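Home Contents Chapters Downloads Search Log in

We use cookies to remember your place in the book. Accept / Manage settings

Chapter 9
Buying the kit: what to ask for, what to pay for

By the end of this chapter you should be able to write a first equipment list, put a rough cost against each line and say which lines can wait. No maths beyond adding up. Have a calculator handy anyway.

Start with the job. Most bad purchases start with a catalogue. Someone sees an arm, likes the arm, finds the money, and then goes looking for something it can pick up. Wrong way round. Write down the objects first. Size, weight, hard or soft, shiny or dull. Then the surface they sit on. Then how often.

Case for this chapter: Tratden, a small packing firm in Blackburn. Mixed goods, lots of soft pouches and printed bags. They asked Zaltier for a quote on one packing cell and got a single figure back, no breakdown. Never accept that. Ask for lines: arm, grippers, cables, table, guarding, fitting, training, spares. Tratden sent it back and the second quote ran to 30 lines. Much easier to argue with.

Three costs people leave out:

Spares. Fingers wear. Cables get trodden on. Allow 15 per cent of the gripper price every year and dont touch it for anything else.

Floor space. The table is the small part. Rails, stands, cable runs, room to walk round the back. Measure all of it.

Trial time. Somebody has to try the awkward objects before the order goes in. Tratden put down about 270 hours, which looked silly until they listed every pouch they handle.

Hand-held grippers are a cheap way to start on that last one. A person does the gripping, so you learn what the fingers can and can't manage before paying for an arm. The Plenar worksheet at the back of the book has a column for it. Soft, creased things go at the top of the list. 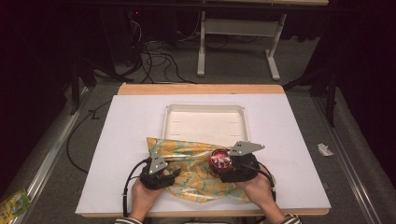
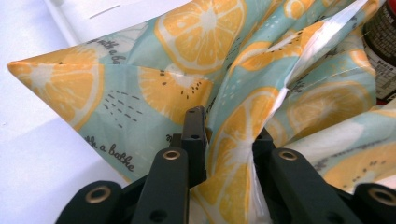
Now the order of spending. Grippers and trial time first, then the table and lighting, arm last. Suppliers will push the other way becuase the arm is where the big number is. Ask how long the quote stands. Ask who pays carriage on returns. Get both in writing.

Leasing comes up in section 9.2. Read the Tratden quote before you start it, and mark any line you would take out.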